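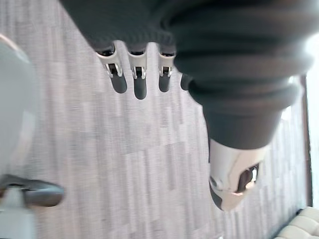
Interiors Workshop, Session 3
Floors: carpet tile, and how to look at it
10 June 2026

Okay, carpet tile. I know, I know, you signed up for chairs and lamps, but I love this stuff and you're getting a whole session on it!

Carpet tile comes in pieces with a backing already on, and most of it is square or rectangular. Broadloom comes on a roll. That difference drives nearly everything else: how you order, how you get it up in the elevator, and what happens when somebody drops a bowl of soup on it.

Laying patterns

Every tile has a direction, and there's usually an arrow on the back. Please look for it before you draw anything.

Monolithic: all arrows the same way. Reads closest to a roll, though you'll still find the seams if the light is low.
Quarter turn: each tile is rotated 90 degrees from its neighbor. On squares you get a checkerboard even with a single color (people swear there are two shades in there). With rectangles you have to work in blocks so the edges meet.
Ashlar: columns shifted by half a tile, like bricks standing up.
Brick: same idea, sideways.

Alternating directions is my favorite for light grays. A mottled gray and off-white has so little contrast that the change in direction does all the work, and if there's a faint streak in the pile it catches the light differently from tile to tile. Very quiet, very nice in a big room.

About light colors

Somebody always asks me whether pale gray is crazy in a busy room. Not if it's mottled! A flat pale gray shows every crumb. A mottled one is pretty forgiving, but dark drips are still dark drips, so think about where the coffee lives.

Working an order

Take the Plallatport reading room from your packet. The plan calls for 2,000 tiles, and I'd like you to work out your own allowance for cuts before you look at mine. Keep a couple of sealed boxes from the same dye lot. When I did the Koval offices in February I skipped that, and the replacements came in just a hair warmer. I still see it every time I go in.

Samples

The Humeck and Irkar folders are on the side shelf. Take 2 tiles of one color, put them on the floor (not the table, you don't walk on the table) and turn one of them. Then back up to the doorway and squint.

For next time

Sketch one room in ashlar and again in quarter turn, same scale. Mark your arrows. Bring the sketches rolled or flat, but please don't fold them.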